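3.2 Sorting and mismatched sets

I should say up front that I never planned to write a section on cutlery drawers. The study was meant to cover how share houses divide up the cooking, full stop.
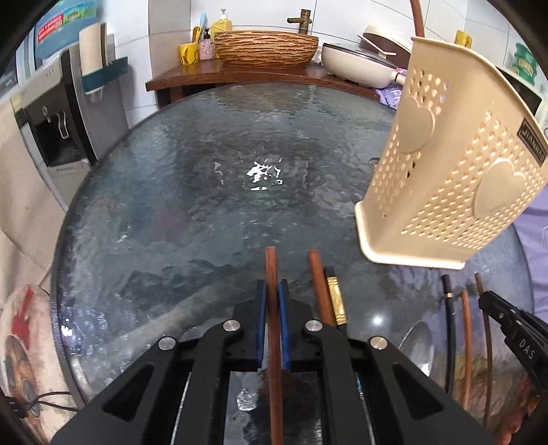 Figure 2. Chopsticks on a glass tabletop, among them two reddish-brown and one black and gold.

But people kept bringing up the drawer! Of the 300 households who filled in our September survey, 60 wrote something about odd pairs in the comments box, and I hadn't even asked. Dorothy Parsons (who coded all the comments with me) wanted to file them under "other", and I talked her out of it over a very long cup of tea.

What I like about these answers is how much they say about who moved in when. One tenant in Rafferty could name the former housemate behind every colour in the drawer, years after they'd all left. Kleinschmidt's work on borrowed crockery found much the same thing, though her households were families, so I'd be careful about leaning on it too hard. I come back to the families in Section 4.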